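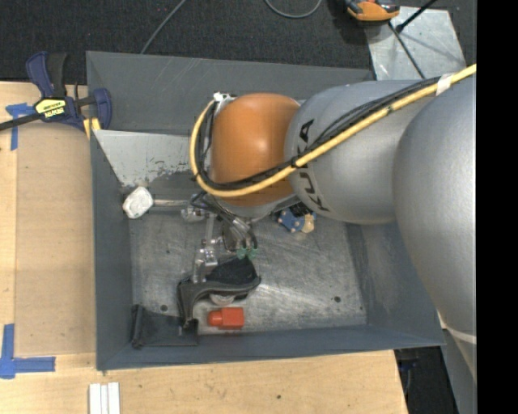 2 min read

Ticket 2000: Metal bin slides and drums on tabletop
Site: Pisanville workshop
Opened by: Pascual Cáceres
Assigned to: Domingo Montecinos
Category: Furniture and storage
Status: Closed

Original report

The gray metal bin on the wooden table moves every time something heavy goes into it. The mallet is the worst. If it goes in head first, the whole bin shifts toward the edge of the table and makes a noise you can hear in the hallway. There are faint marks in the tabletop under it now. I don't want to give up the bin, as the mallet and the odd pieces have no other home. Can we get something under it, or a different bin?

Pascual

Domingo Montecinos, 9:20 a.m.
Lifted the bin out and turned it over. The bottom is not flat. One corner sits low and the middle bows down a little, so it rocks and turns on that spot. The marks on the table line up with the low corner. They are scratches in the finish and I can't feel them with a fingernail. Wiped the table and the underside of the bin. There was grit on both.

Domingo Montecinos, 10:05 a.m.
Put the bin back clean with nothing under it. Dropped the mallet in from the height of the rim. Still slides, still loud. Cleaning made no difference to either one.

Pascual Cáceres, 10:40 a.m.
Would it help to keep the mallet flat along the bottom, head to the left? That is how I have it most of the time. It only gets thrown in when people are in a hurry.

Domingo Montecinos, 11:15 a.m.
Tried it. With the mallet laid flat the bin stays put. It moves when the head lands on the right side, over the low corner. So yes, lay it flat, but I would still like to fix the rocking.

Vlastimil Kováčik, 1:30 p.m.
We have a roll of Tustar shelf liner in the supply closet, left from the drawers. Use that before ordering anything. Please don't glue it to the table.

Domingo Montecinos, 2:10 p.m.
Cut a piece of liner to the size of the bin and laid it on the table. Sliding is gone. Rocking is better but you can still feel it if you press on the rim. Noise is lower, not by much. The sound comes from the bottom of the bin itself, so liner under it was never going to do a lot.

Domingo Montecinos, next morning
Tapped the low corner back up from inside with a block of scrap wood. It took several light hits. The bin now sits level on the liner. Put a second piece of liner inside, across the bottom, trimmed short so it doesn't curl up the walls. Dropped the mallet in again -- dull thud, no movement.

Pascual Cáceres, 3:45 p.m.
Much better. I can leave the tabletop marks alone for now. One thing: small pieces are harder to pick up off the liner than off bare metal. If it gets annoying I'll pull the inside piece out and keep the one underneath.

Domingo Montecinos, 4:00 p.m.
Fine with me, it isn't stuck down. Rest of the roll is back in the supply closet, second shelf. Closing.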